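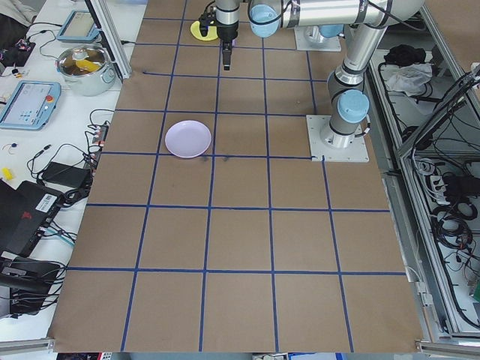
Is That Painting Really Any Good? A Doubter's Guide to Art Shows

Grown-ups say a lot of things about art. They say a painting is "important." They say it is a "masterpiece." Then they look at you as if you should nod.

You don't have to nod. You can ask how they know. This page is for kids who get taken to art shows and come home with questions.

Who decides what goes on the wall?

Usually one person does most of the choosing. That person is called a curator. A curator picks the pictures, decides which ones hang side by side, and writes the small signs next to them.

Curators know a lot. They also have favorites, like anyone. Some paintings get left out because they were too big for the van, or because the owner wouldn't lend them. So when you see a show called "The Best of" somebody, remember that it means the best ones the curator liked and could get.

Take the show of lake paintings by Edin Atanasov at the Osidgate town gallery. The sign by the door says he painted "the whole life of the lake." I went in March and looked hard for the whole life of the lake. There are 40 paintings and only four of them have any people in them. There is no rain. I have been to that lake, and it rains there plenty.

That doesn't make them bad paintings. Two of them I liked very much. But the sign was promising more than the walls had on them.

What is that little sign for?

The sign is called a label. It should tell you who made the picture, when, and what it is made of. "Oil on canvas" means paint mixed with oil, brushed onto stretched cloth. "Watercolor on paper" means what it sounds like.

Those parts you can mostly trust. Somebody has to check them.

Lower down, the label may start telling you how to feel. "The artist fills us with longing." Does he? Did you feel any longing? Maybe you felt hungry, or your shoes hurt. A label can't know that. Try this: look at the picture first, for as long as it takes to sing a short song in your head. Then read the label. See if it matches.
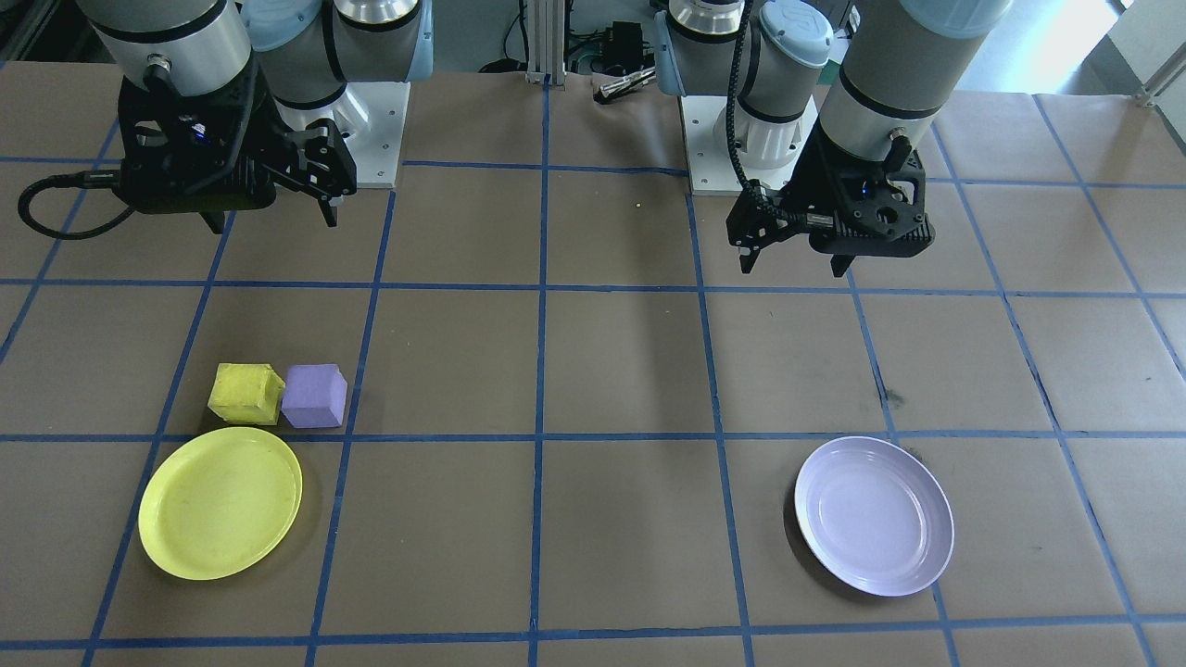
If it doesn't match, you haven't made a mistake. You may have noticed something the writer missed, or the writer may know something about the painter's life that you don't. Both happen. Ask someone who works there. Good galleries like being asked.

Shagufta Cheema writes labels for the Gaillard Museum, and I asked her if she always believes what she puts on them. "The dates, yes," she said. "The feelings are my best guess. I changed one last year after a girl told me the sad horse wasn't sad. She rode horses. I looked again and she had a point."

Does a high price mean it's good?

No. A price tells you that somebody paid it, or that somebody hopes to get it. Two people who both want the same painting can push the price way up in one afternoon. If one of them had stayed home with a cold, it would have sold for much less, and the painting would be exactly the same painting.

Old doesn't mean good either. People in the past made plenty of dull pictures. Many of those got thrown out or painted over, so the old ones we still have seem better than they were as a bunch.

Could a five-year-old have made it?

People love to say this in front of a canvas with a few stripes on it. Test it. Go home and try to copy the stripes from memory. Getting paint to lie flat is hard, and so is picking colors that stay lively next to each other.

You might do it easily, though. Then you can say so, and you'll have a reason. "I tried it and it took me ten minutes" is a much stronger thing to say than "that's dumb."

Can you change your mind?

Yes, and you probably will. I used to walk right past a gray painting called Warnura Road. I thought it was mud. The third time I went by, I saw that the gray had pink in it, and green, and that the road was wet. Nobody had told me it was good. There wasn't even a label, because it had fallen off.

I still think the frame is ugly.

Words to know

Curator – the person who chooses what goes in a show.
Label – the small sign beside a picture.
Landscape – a picture of outdoor places, like hills or a lake.
Opening – the first evening of a show. There are speeches. You can look at the paintings while they happen.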